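Section 2: Measuring out the beans

Read this section before you use the Movatetti hand grinder for the first time. It covers getting beans from the bag to the grinder by the spoonful. Setting the grind is covered in section 3.

Before you start

Wash the glass cup, the saucer, the shallow dish and the spoon in warm soapy water, then rinse them. Dry them fully with a clean cloth. Damp glass makes the beans stick and leaves brown marks that are hard to shift later.

Choose a flat, clear worktop with good light. A pale surface is best, as dropped beans show up well against it. Keep the grinder to one side with its lid on until step 8.

You will need:
Glass cup with handle
Round glass saucer
Shallow glass dish
Metal teaspoon
Your own mug
Roasted whole beans

Caution: Use roasted whole beans only. Green beans are too hard for the burrs and will damage them. Damage of this kind is not covered by the Kimham guarantee.

Setting out

1. Put the saucer on the worktop and stand the cup on it. Turn the cup so that the handle points away from the hand you will be spooning with. If you are left-handed, the handle should point to the right.

2. Place the shallow dish next to the cup, a little nearer to you. Leave enough room between the two to put a finger down.

3. Stand your mug nearer the front of the worktop, where you can reach it without passing your sleeve over the beans.

Note: The dish is clear glass and can be hard to see on a white worktop. Put a folded napkin under it if you find you are missing it with the spoon.

Filling the cup

4. Open the bag and fold the top down so that it stays open. Tip the beans in slowly, holding the bag low over the cup.

5. Stop a little below the rim. A cup filled to the top will shed beans every time the spoon goes in.

A few beans on the saucer are normal and can go back in the cup. Throw away any that have fallen on the floor. Small stones sometimes come through with the beans, particularly from sacks sold loose, and will chip the burrs.

Spooning

6. Hold the spoon by the handle, well back from the bowl. Lower it into the beans at a slant and lift out a level spoonful.

7. Move the spoon across and hold it low over the shallow dish before you tip it. Beans dropped from a height bounce out. Repeat until you have the amount given on your recipe card. For a first try, 26 level spoonfuls is too much for one mug; start with a small amount and add to it next time.

8. Look over the beans in the dish and take out any that are broken or very pale. Lift the grinder lid, tip the dish in and close the lid until it clicks.

Caution: Do not use the spoon to push beans down into the grinder. Tap the side with your hand.

After use

Return unused beans to the bag or to a Drosgate jar and close it tightly. Beans left in an open cup lose their smell quickly. Wipe out the cup and dish, as the oil from dark roasts clings to glass. The jar holds 300 g and is sold separately.

Replacement glassware can be ordered from Dovhaniuk. Give the name of the piece you need.

Text revised October 2024, Melaniia Didenko 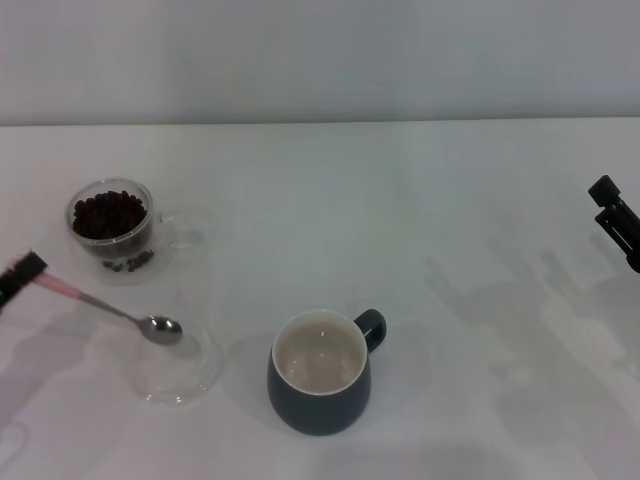 Fig. 2. Bean cup on its saucer, with the spoon over the shallow dish (step 7)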